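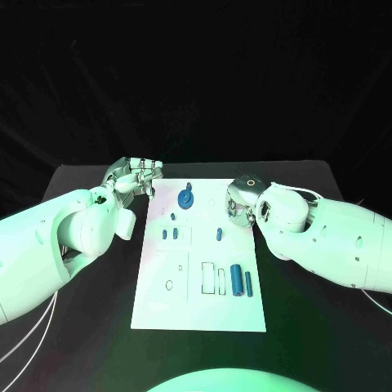
A sheet of paper on a dark table.

How to Turn a Leftover Strip of Land Into a Neighborhood Garden

A few years back I got fed up with walking past the same sad wedge of dirt every morning. It sat between the bus stop and the back of a tire shop on Perrin Street, it was mostly gravel and foxtails, and somebody had dumped a sofa on it. Now it has two shade trees, a curved bench, a swale that fills up when it rains and more bees than I know what to do with. People ask me how we did it often enough that I finally wrote the whole thing down. Our place is called Dondamside Corner, and I'll use it all the way through, mistakes included.

Find out who owns it

Do this before you tell a single neighbor! I got eight households all worked up about our strip and then spent the whole winter finding out whose it was. Look the parcel up on your county assessor's map first (ours is free and online, and very slow). If the map shows a gap, try the street department, the water utility and the railroad, in that order. Ours turned out to be split: the city had the front part and a small landlord had a sliver at the back, with a property line running straight through the sofa.

When you know the owner, ask for a written license to use the land. A license is usually easier to get than a lease. Ours is two pages long and says we keep it clear, we don't put up anything with a roof, and either side can end it with 16 weeks' notice. I wanted longer. I didn't get it, and I still grumble about that.

Ask about insurance at the same meeting. Some cities will cover you under their own policy if you sign up as an adopt-a-lot group, and some want you to find a nonprofit that will add you to theirs.

Get the soil tested

I know, I know, you want to plant things. Test first. Take a trowel and a clean bucket and dig small samples from different parts of the lot, down to the depth your roots will go. Mix them, let the mix dry on newspaper and send a cupful to a lab. Ask for lead and other metals as well as the regular nutrient panel, especially if there was ever a garage or a painted building nearby. Our back end came back with lead I didn't like, so that's where the bench and the gravel went, and anything we eat grows in raised beds with a liner and brought-in soil.

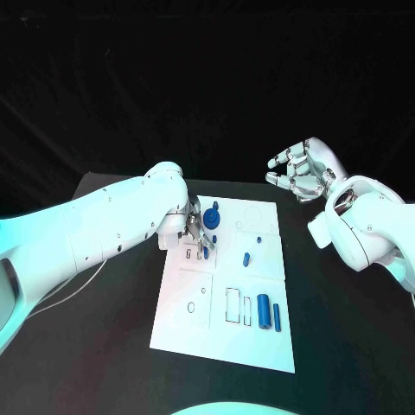
Once you've got the results, make a few copies and bring them to your first open meeting. Parents of little kids will ask, and it feels good to hand them the real numbers.

Watch the water

Go stand on your lot in the rain. Really, put on boots and go, and take a handful of wire flags with you. Stick a flag wherever water comes in, wherever it sits and wherever it leaves. On our strip it poured off the sidewalk at the north corner, sat in the middle for days and then crept toward the tire shop, whose owner was not thrilled.

That gave us our design. We dug a shallow swale along the line of flags, seven inches deep at the center, with sides gentle enough that nobody turns an ankle. The dirt from the hole became a low mound on the downhill side. Call the utility locating service before you dig anything, even something that shallow. We found out there was a gas line under the spot where I'd wanted a tree.

Hold one short design meeting

I've been to long ones and they're awful. Keep yours to an hour and hold it on the lot itself. Bring string and a bag of flour, and let people mark the ground with paths and beds at full size. A path that looks roomy on a plan feels very different when you're trying to push a stroller down it. Ours got widened to five feet that same evening, and I'm so glad, because it's what lets a wheelchair and a walker pass each other.

Write down what people want to do there before anyone gets attached to an object. We had a big argument about a fountain (I was for it) that went away once we'd all agreed that what we wanted was somewhere shady to sit and wait for the bus.

Keep the budget boring

Here's where our first-season money went, biggest to smallest:

Soil and compost for the raised beds
A water meter and one hose bib
Lumber and hardware for the bench
Two trees in large containers
Gravel
Seeds and plugs

The water hookup hurt the most. If there's a friendly building next door, ask whether you can run a submeter off their line and pay them back each quarter. Wood chips we got free from a tree crew, and the broken concrete that edges the beds came out of someone's driveway. Clarkunon, the little salvage yard by the underpass, let us have the bench timbers cheap on the condition that we haul them away that day. Bring more arms than you think you need for that!

Plant in the right order

Trees go in first, then shrubs, then everything else. If you do it the other way around you'll trample your flowers getting the trees to their holes, and I have done precisely that. Dig each tree hole as deep as the root ball and a good bit wider, fill it with the same dirt you took out and water it slowly until it stops sinking.

Go with natives from a local nursery where you can, and put them in when your rainy season starts. We planted our second batch in July because that's when people were free, and we lost most of it. The yarrow lived. Yarrow always lives.

Mulch everything thickly, and keep the mulch pulled back from the trunks.

Set up the watering rota before the party

Everybody shows up on planting day, and then the summer comes. Before we put a single plant in, we had a name next to every week of the dry season, taped inside the lid of the tool box. Pair people up so that one can be away. If a week has no names on it, plant less.

We also put up a small sign with an email address for complaints and offers. Most of what comes in is offers, mainly of succulents. The folks over at the Brenix Avenue lot copied the idea and got a wheelbarrow out of it in their first month.

What I'd change

I'd put the tool box on the street side, where you can reach it without stepping over the beds. I'd skip the lawn patch entirely. And I'd plant a third tree at the south end, on the far side from the gas line, where the bench still bakes in the late afternoon. There's a young oak in a pot on my porch waiting for the rains, so that one may be fixed by next spring.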